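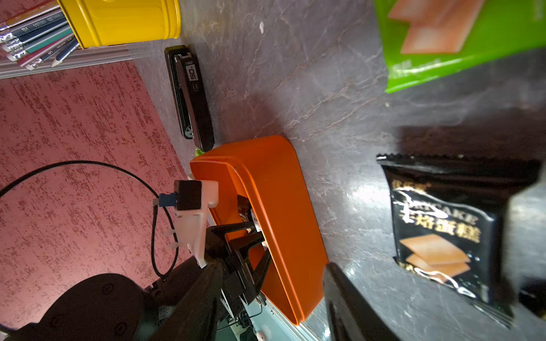
Mehwish Yousafzai, member, Sleep & Breathing board
18 October 2024

Mask leak alarm waking me up, but only after 3am?

Hi all, I've had my CPAP since the summer and I was getting on with it really well until I swapped to a nasal mask from Skormont (the medium, with the softer strap). I fall asleep fine, then in the small hours there's a whistling by my left cheek and the machine starts beeping at me. The app says my leak goes from 12 up to 52, and I've no idea if that's terrible or just a bit rubbish. I've tightened the strap so much I've got a red line on my nose! The clinic at Ullby can't see me until November. Do I go back to my old mask, or is there something daft I'm missing?
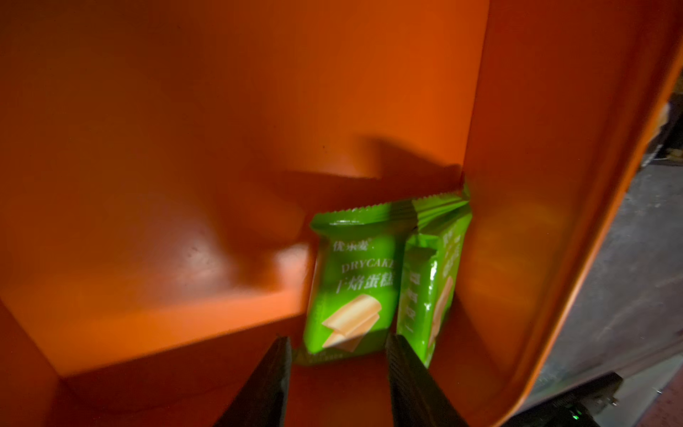 Thảo Cao
Loosen it, Mehwish! I did exactly the same, and cranking the strap down just squashed the cushion so it couldn't puff out and seal. Lie down in your normal sleeping position, turn the machine on, and then do the straps up a bit at a time until the hissing stops (mine ended up two notches looser than I'd had it). Wash the cushion every morning too, face grease is a menace. If your mouth's dry when you wake up, some of that leak could be going out that way, so mention it to the clinic. And do ring them about the numbers, they can often look at your data without you going in. Mine at Clamau did.

Kim
had this, got a new cushion, fine now. mine had done 900 hours according to the app so probably overdue

Mehwish Yousafzai
Thank you both! Dry mouth, yes, every single morning. Going looser tonight and I'll ring Ullby as well.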